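Equipment Planning > Arms and Mobile Bases
Thread: Budget for a second two-arm unit, room cleanup work

mharasym
Posted 9th August
We have one two-arm setup doing floor pickup in a mock bedroom: trash off the carpet, into a lined bin. I have to hand in a number for a second one and I want to know what people forgot the first time. I have quotes from Karier and Catevard. Karier is cheaper on the arms. Catevard includes a spare pair of grippers and one service visit. Lead time is 57 days from Karier. Catevard won't commit to a date.

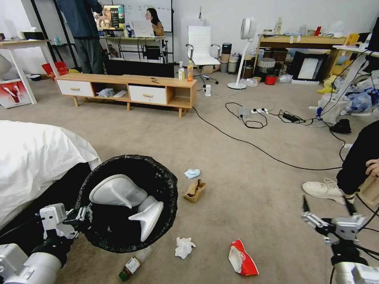
The arms are the easy line. What I can't price is everything else: fingers, cables, mounts, the hours somebody spends setting the room back up between runs. Last year I put all of that under "misc" and it was gone by June.

tolland_k
How many runs a day? That decides it. If you're under twenty, buy Karier and keep cash back for parts. We went with the higher quote for the service visit and ended up using it to ask where the manual was.

mharasym
More than 57 on a good day, so wear is a real cost here. Fingers first, then the wrist cables.

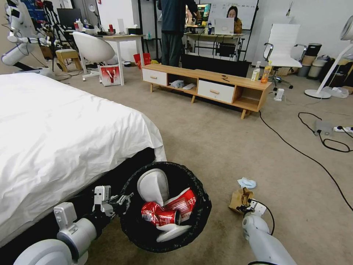
I have the finger replacements logged at 362 for the year so far, pads included. I'd expect a second unit to cost the same again. It doesn't get cheaper with two because they run at the same time.

pell.r
Then order fingers in bulk from Mancuso. They cut to a drawing and there's no minimum. Fit was fine on ours. And put the bin liners in the budget, I'm serious. We were buying them on somebody's personal card.

tolland_k
I don't agree on third party fingers. We had a set with the holes slightly off and lost two days to it. If your service plan is live, check whether it still covers the wrist.

pell.r
It was fine for us. Measure the first pair before you order the rest.
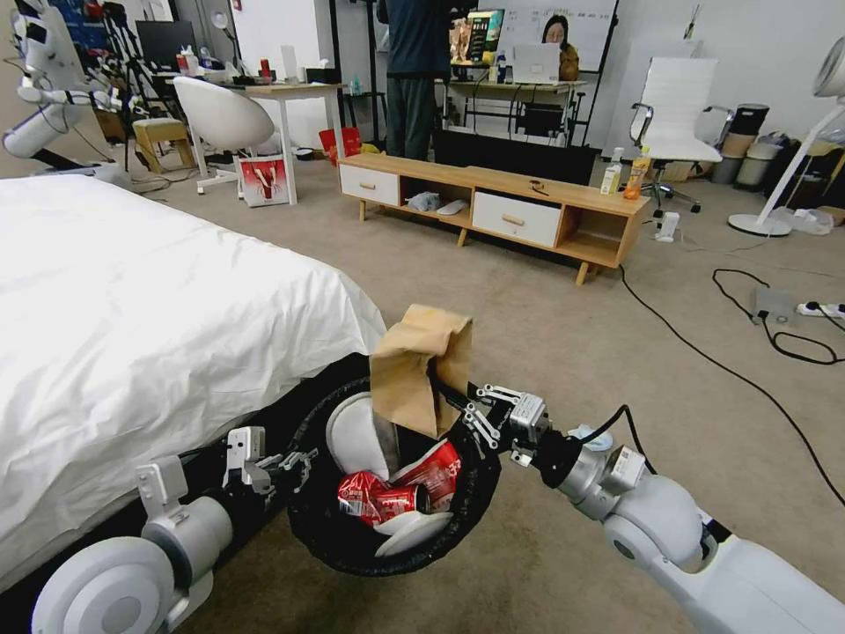 mharasym
Back to grippers for a minute. Catevard wants to sell me a wider one as an option and I'm not sure the job calls for it. Most of what goes in our bin is soft or already crushed. A crumpled paper bag is no trouble to hold upright over the rim with the standard fingers, and soda cans that have been flattened a bit have plenty of edges to grab. Paper plates lying flat on carpet are the one thing I'd pay for. So either I buy the wide gripper for plates or I buy thinner fingertips and try those first.

quillfeather
Thinner tips. The wide gripper is heavier and you lose payload at the end of the arm. You also need the bin to be bigger or your approach gets fussy.

tolland_k
Agree with quillfeather for once. Ask for the wide one on a 3 week loan. Catevard will do it if you ask before you sign. After that they want a deposit.

mharasym
Didn't know they did loans, thanks. I'll ask.

Other question is power and floor space. The second unit would go in the same room on the same wall circuit. Our electrician says it's OK on paper, but I'd like a separate run put in and I don't know if that belongs in equipment or in building costs.
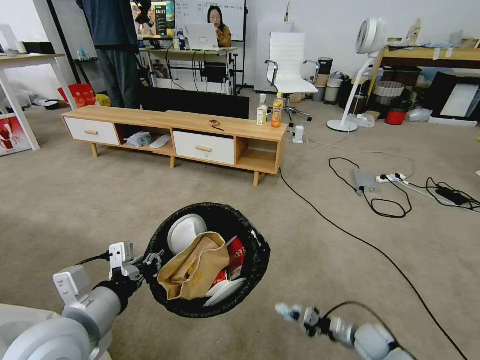 If it goes under building it has to wait for the next round, and I'd have a unit sitting in a crate until then.

pell.r
Call it installation and put it on the equipment line. That's how ours went through. Get Sakinex to quote it as part of the mounting job if they cover your area, then it's one invoice.

quillfeather
Careful with that. Ours got sent back for the same thing and we lost a month. Ask whoever signs it first.

tolland_k
Also get floor cable covers. Cheap, and they always get left off the list.

mharasym
OK. Current plan: Karier arms, 2 spare sets of fingers, thin tips to try, wide gripper on loan from Catevard if it will mount on the Karier wrist. Separate line for reset labor this time. I'll ask about the circuit before I send anything.

tolland_k
Check the bolt pattern on that wrist before you call them. I have the Karier drawing somewhere, will post it tonight.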